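Chapter 4
What a Survey Can and Cannot Tell You

Every spring the town of Walier mails a form to its residents asking how satisfied they are with the parks, the roads, and the library. Every summer the town announces that residents are very satisfied. I have read 11 of these reports, and the number barely moves. Roads were torn up for a full year and the number held. The library cut its evening hours and the number held. A student new to statistics may take this as proof of a contented town. I take it as a reason to look hard at the form.

This chapter is about questionnaires, and it starts from suspicion. Chapter 3 treated the sample as given and worked forward to the estimate. We now go back a step and ask where the answers came from, who gave them, and what those people thought they were being asked. No formula in this book will repair a bad question. A margin of error tells you how far chance alone might have pushed your result. It says nothing about a confusing word in line two.

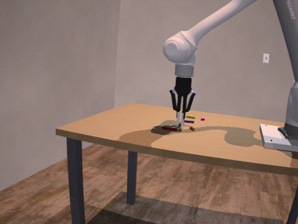

Wording does more damage than most beginners expect. Take the question "Do you support the use of new technology in local workplaces?" A reader who says yes may have a faster cash register in mind. A reader who says no may be thinking of a white mechanical arm with black claw fingers, reaching down over a table where a person might have worked. Both are answering truthfully, and the report will add them up as if they had disagreed about the same thing. The usual defense is that such differences "wash out" in a large sample. I have never seen a good argument for this. If the confusion leans one way, a larger sample gives you a more exact wrong answer.

Order matters too. In the Hladun study, which we will use through the rest of the chapter, half the households were asked about their tax bill before they were asked about city services, and half were asked after. The two groups were drawn at random from one list. They lived on the same streets. Their ratings of city services were far enough apart that a newspaper could have written opposite headlines from them. Which half told the truth? Try to answer that before you reach Section 4.2, and be wary if the answer comes easily.

Then there are the people who never reply. Of every 100 forms mailed in Hladun, 29 came back. The firm that ran the study, Rillura, called this a healthy return and moved on. Perhaps it was, by the standards of the trade. It still leaves 71 households about whom we know nothing except that they did not mail a form, and the final report speaks for them anyway.

You will need the Hladun data table from the back of the book and a pencil. Section 4.1 begins with the form itself, printed as the households received it. Read it once as a resident would, quickly, and write down your answers. Then read it again slowly and mark each word that could be taken two ways.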